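Keeping the Hand Grippers Going at Prillar

A gallery from the bench, or as near as a web page gets to one. The cell is called Cadwaladr, for reasons that made sense over lunch. It has two hand-held grippers: one with finger jaws, one with suction. They go out every morning and come back every evening with something slightly wrong with them. These pages are mostly about the something.

We started keeping the gallery when the maintenance log passed over 1077 entries and we noticed that most of them said "cable." The log is still the official record. It has no sense of humor and no search function.

Entry 28: The cup

The suction cup is a consumable, which is a polite way of saying we buy them by the bag. Ours comes off with a firm pull and a quarter turn. Wipe the seat with a dry lint-free cloth, push the new cup on until it stops, then run a fingertip around the rim. If you can feel a nick, so can the vacuum. Alcohol on the cup is fine in small amounts. The orange degreaser from under the sink is not, and whoever has been using it should look at the cup drawer and think about their choices.

Entry 29: The jaws

Check the jaws closed, against a strip of printer paper. It should grip evenly from the root to the tips. If the paper pivots, one finger has shifted on its screws, and the screws are the small ones that roll under the radiator. Put a tray under the work. Set both fingers back against the stop, snug them, check with the paper again, then tighten. The Humberg driver is the only one in the drawer that fits properly. It lives in the drawer in the same sense that a cat lives in a house.

Entry 30: The storage box

Our check-out routine for the pair uses a plain white storage box with a latching lid, on the wood-grain table between the rails. A box has flat walls, corners and a rim, and a gripper that is out of sorts will usually embarrass itself on one of them. Lid off, laid behind the box, suction in the right hand, jaws in the left. We do the corners first because they are the least forgiving, and because lunch is at noon.
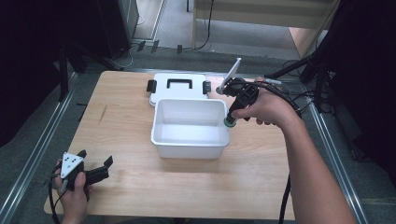
How often do the marker plates need to be re-seated?

Every 4 weeks, and again after any drop, however short and however well caught. Loosen the plate, clean both faces of the mount, press it home and tighten evenly. Then redo the calibration, even if the plate looks as though it never moved.

The right-hand gripper at the front corner of the box, green-rimmed end pointed down at the rim. Rims are narrow and cups are round, and the argument between them is where we find most of our leaks. On a flat wall a tired cup can bluff. Up here it hisses.

Entry 31: Cables

There is a long black cable hanging down across the front right of the table in that picture, and several more having a meeting at the right rear corner. We have a routing plan. It was drawn up in November, laminated, and zip-tied to the stand, and the zip tie is the best-installed part of it.

What does work: leave a loose loop behind the wrist so the plug never takes the pull. Strain relief gets a squeeze and a wiggle at the start of the shift. If the reading flickers during the wiggle, swap the cable before you touch anything else. We once spent an afternoon inside a perfectly healthy gripper – housing off, board out, the works – while the bad cable sat on the table next to it.

Spares hang on the hooks by the door, sorted by length. Coil them over-under, please. The ones wound around an elbow are easy to spot and harder to forgive.

Next batch, when we get to it: the Ollov vacuum pump, its filter, and what we found in its filter.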